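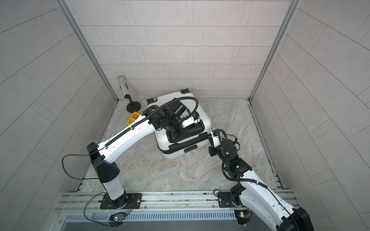 Nia Samuel a écrit : gardez les tickets de caisse, tous, même celui du dentifrice, et photographiez-les le jour même parce que l'encre s'efface.

Rechercher dans l'entraide OK

Bagage livré avec du retard : que peut-on se faire rembourser ?

Müzeyyen Tuncer
21 avril 2018

Bonjour,

En mars j'ai pris un vol Lumalell avec une correspondance. Ma valise n'a pas suivi. J'ai fait la déclaration au comptoir bagages avant de sortir de l'aéroport et on m'a remis un papier avec un numéro de dossier. La valise est arrivée à mon hôtel quatre jours plus tard, fermée, rien ne manquait dedans.

Entre-temps j'ai dû acheter des sous-vêtements, deux chemises, un pantalon, des chaussures correctes (j'étais là pour un salon professionnel) et des produits de toilette. Total : 287 euros. J'ai tous les tickets sauf celui de la pharmacie.

J'ai envoyé ma demande par le formulaire du site dès mon retour. La compagnie me répond qu'elle « regrette la gêne » et me propose un bon d'achat valable sur un prochain vol, sans donner de détail. Je ne compte pas reprendre cette ligne. Ai-je le droit de refuser le bon et de demander de l'argent ? Et est-ce que les chaussures posent problème, vu que je les porte encore ?

Merci d'avance. 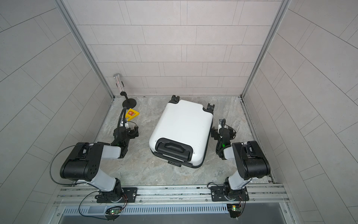

Gholamreza Rezaei

Oui, vous pouvez refuser le bon. Ne cliquez sur rien qui ressemble à une acceptation, et répondez par écrit que vous demandez un remboursement par virement.

Pour un vol international, c'est en général la convention de Montréal qui s'applique. Elle prévoit que le transporteur répond du dommage causé par le retard des bagages, dans la limite d'un plafond par passager. Votre somme est bien en dessous. Attention, le plafond n'est pas un forfait : on rembourse ce que vous pouvez justifier.

Vérifiez vos dates. Pour un bagage retardé, la réclamation écrite doit partir dans les 21 jours qui suivent le moment où il vous a été remis. Le papier du comptoir constate que la valise manque, mais il ne faut pas compter dessus comme réclamation. Si votre formulaire est parti dès le retour, vous devriez être dans les temps. Retrouvez l'accusé de réception et gardez-en une copie.

Dans votre courrier, mettez :

— le numéro de dossier donné au comptoir et le numéro de l'étiquette bagage ;
— les numéros de vol et la date de livraison à l'hôtel ;
— la liste des achats, ligne par ligne, avec le montant et le ticket correspondant ;
— votre RIB.

Pour la pharmacie, joignez le relevé bancaire si vous avez payé par carte. Ça ne vaut pas un ticket détaillé mais c'est mieux que rien.

Tassanee Paisan

Moi ils m'ont tout remboursé sans discuter, 400 euros, mais c'était une autre compagnie et il y a longtemps. Il faut insister. Sinon voyagez en cabine, c'est plus simple.

Mabli James

D'accord avec Gholamreza sur la marche à suivre. J'ajoute deux choses sur les montants.

Les produits de toilette et les sous-vêtements passent presque toujours. Les vêtements, cela dépend de la durée du retard et de la raison du voyage. Beaucoup de services clients essaient d'en retirer la moitié, au motif que vous gardez les articles. Pour les chaussures et le pantalon, joignez l'invitation au salon ou votre badge : on comprend alors pourquoi des baskets ne suffisaient pas. 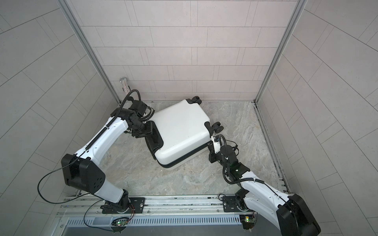
Deuxième point, regardez votre carte bancaire. Si le billet a été payé avec une carte haut de gamme, il y a souvent une assurance retard de bagages, avec son propre délai de déclaration. Elle demande en général une attestation de la compagnie indiquant le jour et l'heure de livraison. Vous ne pouvez pas vous faire payer deux fois les mêmes achats, mais elle peut prendre le reste si la compagnie ne rembourse qu'une partie.

Si le service client ne répond pas ou maintient le bon d'achat, envoyez une lettre recommandée, puis saisissez le médiateur dont la compagnie relève, s'il y en a un. L'action en justice se prescrit par deux ans à compter de l'arrivée.

Imprimer cette page
Envoyer par e-mail

Commentaires des lecteurs

Müzeyyen Tuncer : Merci à tous. J'ai retrouvé l'accusé de réception, il est dans les délais. Le courrier part demain avec la copie du badge.

Nia Samuel : Même problème avec un vol acheté par l'agence Lornura. L'agence m'a renvoyée vers la compagnie, j'ai perdu du temps. Écrivez directement au transporteur.

Tassanee Paisan : Et le bon d'achat, il était de combien ?

Müzeyyen Tuncer : Ils ne l'ont jamais précisé.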